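Tap water talk, speaker notes, long version
(for the Gape village hall evening, 7.30 start, kettle on from 7)

Hello everyone, thanks for coming out. Check they can hear me at the back. If the microphone whistles again I'll just shout.

Start with the question. Hands up if you drank a glass of water from the tap today. Now hands up if you drank one from a bottle you paid for. Wait for it, don't rush, people like looking round at each other's hands.

I got into all this because of my tea. I moved to Gape from Nundia, which is up in the hills and has lovely soft water, and the first cup I made in my new kitchen had a skin on it like a rice pudding. I thought the milk was off. I bought new milk. Then I thought it was the teabags, so I bought new teabags as well (the expensive ones!), and it took my neighbour across the landing to tell me it was the water. Hard as nails, she said, you'll be descaling for the rest of your life. She was right.

So what is hard water? Keep this bit short, they've had their supper. Rain falls on chalk or limestone, soaks down through it and picks up calcium and magnesium on the way. That's all the white stuff in your kettle is, it used to be a hill. In Nundia the rain lands on granite and peat and runs off without picking up much at all, so you get soft water, big bubbles in the bath, and tea you can see the bottom of.

Pass the kettle element round now. Warn the front row that it flakes.

Then on to taste, which is my favourite part. People say water has no taste, and then in the same breath they'll tell you the water at their mum's house is horrible. What you're mostly noticing is minerals, a bit of chlorine, and how cold it is. The chlorine you can do something about for nothing: fill a jug, put it in the fridge with a lid on, leave it a few hours. I've been doing it for 2 years and I can't go back.

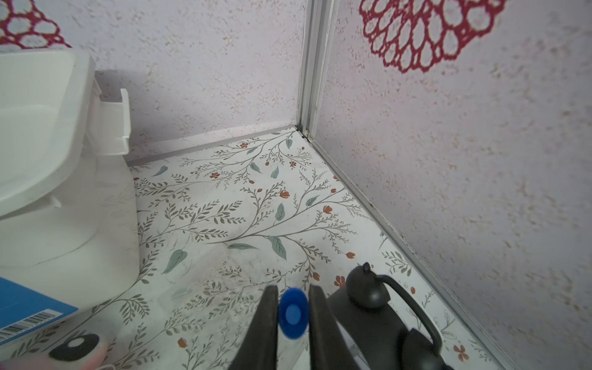

Blue cap, clear bottle. Still the one most of us reach for.

Pause here and ask who's got one in their bag. There'll be a few, be nice about it! I'm not here to tell anybody off. I buy one at the station like everyone else when I've left mine on the draining board.

But have a look at the label next time. If it says natural mineral water, it has to come from a protected underground source, and the label will tell you what's dissolved in it. If it says spring water, the rules are a bit looser. And if it says table water, or just drinking water, it may well have started out in the mains and been filtered. I find people get quite cross at this point, so let them have a grumble and then move on.

The tasting. I've done this in Brirkero and in Plulteck, and I'm doing it again tonight because it's fun. There are 5 jugs on the side table, lettered on the bottom so you can't peek. Gape tap, Gape tap after a night in the fridge, Nundia tap (I drove up for it specially, my boot is still damp), and two bottled ones from the supermarket. Write down your favourite and put your slip in the bowl. In Brirkero the fridge jug won by miles. In Plulteck they went for the plain tap, and I think that's because it was what they'd grown up with. I had my heart set on Nundia both times and I am not bitter.

NOTE TO SELF: all jugs out of the fridge at the same time. In Plulteck the bottled ones were warm and a man complained, quite rightly.

While they're tasting, do the Plulteck pump story. The old pump by the church gave water for the whole village until the mains came, and people carried on using it for years afterwards for their tea because they didn't trust the pipe. Somebody's gran walked past her own kitchen tap every morning with a bucket. Leave time for people to tell me their own, there's always a well or a pump or a tin bath in somebody's family.

Practical bits, if there's time. White vinegar or citric acid for the kettle, rinse it twice. Run the cold tap for a moment first thing in the morning. Drinking water from the cold tap, not the hot. Jug filters are fine but change the cartridge when it tells you to, I know you don't. If your water suddenly looks or smells odd, ring the water company, they'd much rather know.

Count the slips, read out the winner, raffle after that. Bring the jugs home this time.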